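4. Montaje de la ventana Vutwood 60 en hueco existente

Revisión del 7 de febrero de 2024. Sustituye a la hoja de abril, que traía mal el orden de los tacos.

Antes de empezar
Comprobar referencia en la etiqueta del marco: serie 3029. Si pone otra cosa, parar y llamar a Norance. No quitar el film protector todavía.

Hace falta: nivel largo, taladro, broca de 6 mm, tacos de plástico, espuma de baja expansión, silicona neutra, cúter. Dos personas para levantar el marco, siempre.

4.1 Preparar el hueco
1. Retirar la ventana vieja. Hojas primero, luego marco.
2. Limpiar bien. Restos de yeso, silicona, clavos, todo fuera.
3. Medir ancho arriba, en medio y abajo. Quedarse con la medida menor.
4. Medir las dos diagonales. Si no coinciden, corregir con calzos, nunca forzando el marco.
5. Cepillar el polvo del alféizar y dejar secar si se ha mojado.

NOTA: en fachadas con persiana de cajón, ver antes el apartado 6. El cajón va montado al marco en el suelo, no despues.

4.2 Presentar y fijar
1. Desmontar las hojas. Guardarlas de pie, apoyadas en cartón.
2. Apoyar el marco sobre dos calzos, uno en cada esquina inferior.
3. Nivelar. Luego aplomar por dentro y por fuera.
4. Taladrar por los agujeros que ya trae el marco. No hacer otros.
5. Atornillar sin apretar del todo. Volver a mirar el nivel.
6. Apretar en cruz, a mano. Si el perfil se comba, aflojar y calzar.

PRECAUCIÓN: nada de atornillador de impacto. El PVC se raja y la garantía no lo cubre.

4.3 Sellado
1. Humedecer el hueco con pulverizador.
2. Espuma en la junta, solo hasta la mitad del fondo. Crece.
3. Esperar 60 minutos sin tocar nada, hojas fuera.
4. Cortar el sobrante con cúter, a ras.
5. Cordón de silicona por el exterior. Los desagües de abajo quedan libres!!

4.4 Colgar hojas y ajustar
1. Encajar primero la bisagra inferior, después la superior. Meter el pasador hasta el tope.
2. Cerrar. Si roza abajo, girar el tornillo de la bisagra inferior un cuarto de vuelta y probar otra vez.
3. Manilla: en horizontal abre, hacia arriba oscilobate.
4. Quitar el film. No dejarlo más de 21 días al sol, se queda pegado.

PRECAUCIÓN: no abrir con la manilla a medio giro. La hoja puede quedar colgando de una sola bisagra.

Herraje Dalgleish: una gota de aceite sin ácido en cada punto de cierre, una vez al año.

Dudas de montaje o piezas que faltan: Noemi Ostrowski, almacén de Rumalbridge. Tener a mano el numero de la etiqueta.

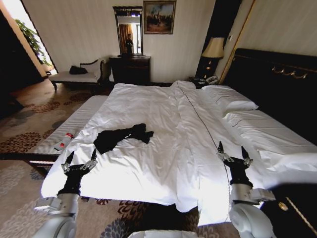
Dormitorio, cama con edredón blanco.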